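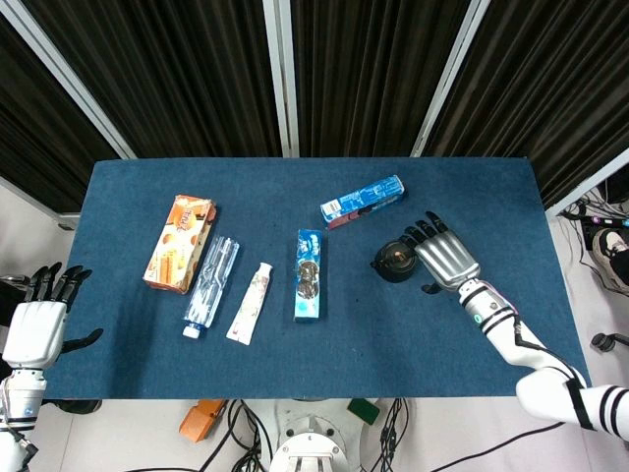
Deep blue cloth on the table, dark pleated curtains behind it.

What Is Cloth Made Of?
By Yee-man Siu

Before you read any further, take hold of your sleeve. Go on, pinch a bit of it between your finger and thumb and give it a rub. Is it smooth? Is it fuzzy? Does it stretch when you pull it, and does it spring back when you let go? You have been wearing cloth every day since you were born, and sleeping in it, and drying your face on it, and probably wiping your nose on it when you weren't supposed to, and yet most of us hardly ever stop to wonder what the stuff is or how anybody makes it.

So let's wonder about it now. Get comfortable, because there is quite a lot to tell.

It starts with something very thin

All cloth begins with fibers. A fiber is a long, thin, bendy thing, a bit like a hair. Some fibers really are hair! Wool is the hair of a sheep, and there is also cloth made from the hair of goats, rabbits, camels and alpacas. The animals are given a haircut, or sometimes a good combing, and then they go back to eating grass while their coats grow in again.

Other fibers come from plants. Cotton grows on a bushy plant in a warm field, and when the seed pods are ripe they pop open and you can see white fluff bursting out. The plant makes this fluff around its seeds, and people have been picking it and using it for thousands of years. Linen comes from a different plant, called flax, which has pretty blue flowers. With flax, though, it is the stem we want. The fibers run up the inside of the stem like strings in a celery stalk.

Then there is silk, and silk comes from a caterpillar. The silkworm (that's its name, though it isn't a worm at all) wraps itself in a cocoon before it turns into a moth, and the cocoon is one extremely long strand wound round and round. One strand from one cocoon can be more than 1,000 feet long. Imagine unrolling that across your school playground.

And some fibers don't come from any animal or plant that you could go and visit. Polyester and nylon are made in factories, mostly using oil from under the ground. The ingredients are turned into a thick liquid and pushed through tiny holes, rather like a shower head, and what comes out the other side hardens into long threads. Your raincoat and your swimsuit are very likely made this way.

Twist, twist, twist

A single cotton fiber is shorter than your thumb, and if you tug on it, it breaks. You couldn't make a pair of pants out of something so weak. But people found out long ago that if you lay a lot of fibers side by side and twist them, they grip each other tightly and turn into yarn, and yarn is strong. This is called spinning.

You can try it at home with a cotton ball. Pinch out a little bit of the fluff, pull it gently so it gets longer and thinner, and roll it between your fingers, always in the same direction. Keep pulling and rolling, pulling and rolling. If it comes apart, that's fine, just start again with some more fluff (mine came apart over and over when I first tried, and I was already a grown-up). After a while you will have a short piece of yarn. Give it a tug and see how much harder it is to break than the fluff was.

For a very long time, all yarn was spun by hand, with a stick called a spindle or later with a spinning wheel. It took hours and hours to spin enough for one shirt. People spun while they talked, while they watched the sheep, while they waited for the soup to cook. Now there are big machines that spin many yarns at the same time, all day long.

Over and under

Now that you have yarn, how do you turn it into something flat and wide? The oldest answers are weaving and knitting, along with a third one called felting, and they are all very different.

Weaving is done on a loom. First, lots of yarns are stretched out side by side, nice and tight. These are called the warp. Then another yarn, called the weft, goes across them: over one, under the next, over one, under the next, all the way to the other side. Then it turns around and comes back, this time going under the ones it went over before. Have you ever woven strips of colored paper into a place mat? It's the same thing, only the strips are much, much skinnier.

Last July I spent an afternoon with a weaver named Domingo Urrutia, who has a loom almost as big as a bed in his workshop in Primgate. He was getting it ready for a set of blankets, and every single warp yarn had to be put in its place by hand, one after another, through a little loop of wire. There were 1,206 of them. I asked him whether he ever lost his place and he told me that he had done it that very morning, and had to take out a whole section and start it over. "I talk to myself the whole way across," he said. "Front, back, front, back. If the phone rings, I let it ring."

Once the loom was ready, the weaving itself went surprisingly fast. He pressed a pedal with his foot, half of the yarns went up and the other half went down, and he slid the weft through the gap between them. Thump, went the bar that pushes it snug. Then the other pedal, and back again. In 15 minutes there was a strip of blanket as wide as my arm is long, and I was allowed to pet it.

Loops and more loops

Knitting doesn't need a loom. It is made of loops, with each loop pulled through the one before it. Look very closely at a sweater and you'll see rows of tiny V shapes, like a line of birds flying. Those are the loops.

Loops can open and close a little when you pull on them, so knitted cloth is stretchy. T-shirts are knitted, too, although the loops are so small that you may need a magnifying glass to find them. Socks are knitted so they can squeeze over your heel and then hug your ankle. Jeans are woven. Think about how it would feel to wear socks made of jeans!

Squash it all together

The third way is my favorite. Felt isn't woven and it isn't knitted. To make it, you take wool, wet it with warm soapy water, and rub it and squeeze it and roll it until your arms are tired. Each wool fiber is covered in tiny scales, too small to see, and all that rubbing makes the scales catch on one another until the fibers are in such a tangle that they can't get loose. The wool shrinks and gets thicker, and when it dries you have felt.

Because felt has no threads running across it, you can cut it with scissors and the edges won't unravel. Hats are made of it, and slippers, and the little hammers inside a piano. If somebody in your family has ever put a wool sweater in a hot wash and taken out a sweater that would fit a teddy bear, then they have made felt too, only by accident.

Why does cloth fold so nicely?

Try folding a sheet of paper gently and then letting go. It makes one stiff curve, or else it gets a crease. Now do the same with a scarf. It falls into soft waves all by itself. The yarns inside can bend, and they can slide and shift a tiny bit against each other, and so the cloth can curve in lots of directions at once. People who sew call this drape.

Thin, slippery cloth like silk has a lot of drape, and it pours over your hand almost like water. Thick cloth makes bigger, rounder folds. When somebody makes a curtain, they often use cloth that is much wider than the window and gather it up at the top, so that it hangs in long up-and-down folds. Those gathered folds are called pleats if they are neat and sewn or pressed in place. Look at the folds when there is a lamp on in the room. The part that sticks out toward you catches the light, and the part that tucks in is darker, even though it is all the same color.

Be a cloth detective

Ask a grown-up if you can look at some clothes before they go in the laundry. Find the little label inside each one, which should tell you what fibers were used. Sometimes there will be two or three kinds mixed together.

Then hold the cloth up close to your eyes, or use a magnifying glass if you have one. Can you find crisscrossing lines? It's woven. Can you find loops or V shapes? It's knitted. Is it just a fuzzy tangle? You may have found some felt. Old towels are a good puzzle, and so is the cover of the couch.

Words to remember

Fiber: a long, thin, bendy strand, such as a bit of cotton or wool.
Yarn: fibers twisted together to make them strong.
Loom: the frame or machine that holds the yarns for weaving.
Warp: the yarns stretched tight on the loom.
Weft: the yarn that goes over and under the warp.
Drape: the way a piece of cloth hangs and folds.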